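Does a Shorter Shower Save What the Posters Say? A Student Report on the Gitedden Hall Water Campaign

Submitted 1/4/24

Background

Every bathroom in Gitedden Hall has a poster telling residents that cutting a shower by a couple of minutes will "save a river." The campaign started in June, before most of us moved in, and the housing office has been calling it a success ever since. I wanted to know what that success was based on. The housing office sent me one page with a bar chart and no numbers on the side.

My question was a narrow one. Did people in the hall use less water after the posters went up, and if so, can the posters take the credit?

What I was able to get

I asked for meter readings for Gitedden and for Zerkdale Hall, which is the same age and has the same plumbing but never got the posters. I received monthly totals for both. I did not get daily readings, and I did not get the number of residents sleeping in each building in a given month, which matters a lot more than the poster people seem to think. A half-empty building uses less water whatever is taped to the wall.

I also handed out a survey. I put 140 copies under doors in both halls and 12 came back usable. I know how that looks. I am including the results anyway, but I would not hang anything on them and I ask the reader not to either.

What the meters say

Gitedden used less water in the fall than it had the fall before. That part of the housing office claim holds up. Zerkdale also used less, by nearly the same share. If the posters did the work in Gitedden, something else must have done the same work in Zerkdale, and I find it easier to believe that one thing did both. My best guess is the new shower heads. Both halls got them over the summer, and the work order for the two buildings lists 692 dollars in parts. The chart I was sent does not mention shower heads anywhere.

I can't prove it was the shower heads. The totals are too coarse, and a warmer fall or fewer residents could produce the same drop.

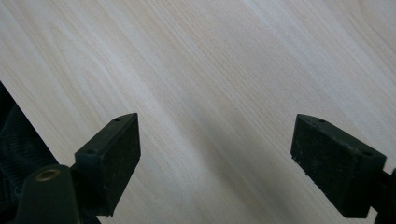
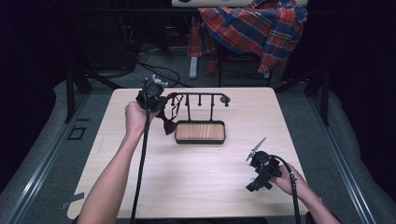

Reading time: 3 minutes

What people said

Most of the people who answered the survey said they take shorter showers now. I doubt it. When I asked how long their last shower was, several wrote a range so wide it could mean anything, and one wrote "normal." People know what answer a water survey is looking for. I would have written the same thing myself before I started timing my own showers for this project, and mine came out a good deal longer than I had been telling people.

A couple of answers said the posters were annoying. Another said the poster in the second floor bathroom had been covered by a flyer for a band. I don't know what to do with that as data, but a poster that can't be read can't change much.

The Mitthorpe comparison

The housing office page refers to a similar campaign at Mitthorpe and says it "achieved major reductions." I tracked down the Mitthorpe summary. It covers one building for one month, has no comparison building, and the month includes a school break. I would not accept that in a lab class. It is strange to see it used to justify a printing budget.

Problems with my own work

The survey was too small and the people who returned it probably care about water more than the people who didn't. I only had one comparison hall. I also went in expecting the posters to have failed, and I tried to watch for that when reading the numbers, but I can't swear I caught it every time. My timing method for my own showers was a phone on the sink, which fogged up twice.

The first draft of this report used the Ogura water calculator to turn the drop into gallons per person. I took that section out. The calculator asks for the number of people in the building and fills in its own figure if the box is left blank, and the figure it picked for us was plainly wrong.

What I would want before believing the claim

Daily readings for both halls, with head counts. A hall that gets posters but keeps its old shower heads, if there is one left on campus. A longer stretch of time too, since a single fall against a single fall is thin evidence for anybody's side, mine included.

Until then I think the housing office should take the word "success" off its page and put the numbers on the side of its chart. The meter totals I was sent are attached at the end, along with a blank copy of the survey.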